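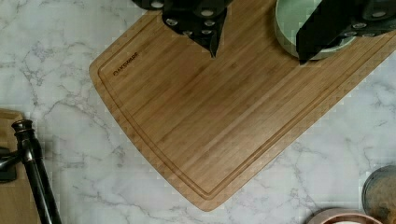
Lowri Lougher told me at the start that I'd have the arm doing something useful in a weekend and something reliable in a decade, and would I please remember that other people need to make toast.

Well, it's August, the toast is still getting made, and the arm can pick up a small green dish. Mostly! I've named the whole project Kellthorpe, after the village where I bought the arm second-hand from a firm called Trenora that was clearing out a storeroom. It came with a power supply, a manual missing its middle chapters and no fingers at all, so the fingers were my job.

I'm on my third pair. The first were too short and the second bent whenever they met anything firmer than a sponge. These ones are black, broad and covered in little round screw heads, because by then I'd lost all patience with glue. I put them together at the shared workshop in Ziltcombe, where the bench drill is booked up every evening until nine and you learn to be very nice to whoever has the slot before yours.

Then home, and the kitchen worktop. I did think about the shed, but the shed has a slope and no sockets, and what I want in the end is a machine that can lay out breakfast. Breakfast happens in the kitchen. So the bamboo board is the arm's patch and everything else lives round the outside of it.

The software is called Maihi and it's free, and I have a lot of affection for it even though it took me 16 evenings to get it to admit the arm was plugged in. (Wrong cable. Mine, not theirs.) Once it's going you set a start point, an end point and a speed, and then you stand there with your hand over the stop button feeling like a driving instructor.

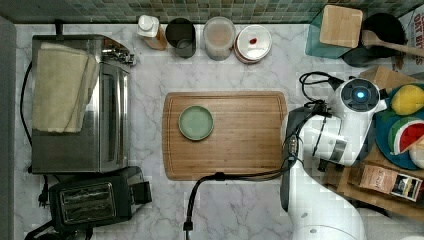

The arm at the right-hand end of its board, with the toaster oven and toaster across the worktop.

Small round things are a pain. Come in too high and the fingers close on air, too low and they nudge the dish along the board — I have watched that happen more times than I'd like. My notebook is up to 694 tries, with a tick or a cross beside each one and the odd rude word.

What helped most was slowing the last bit of the approach right down. Dull, but the ticks began to bunch together after that. Next I want to try a mug, handle and all, and Lowri has already offered me one she doesn't like.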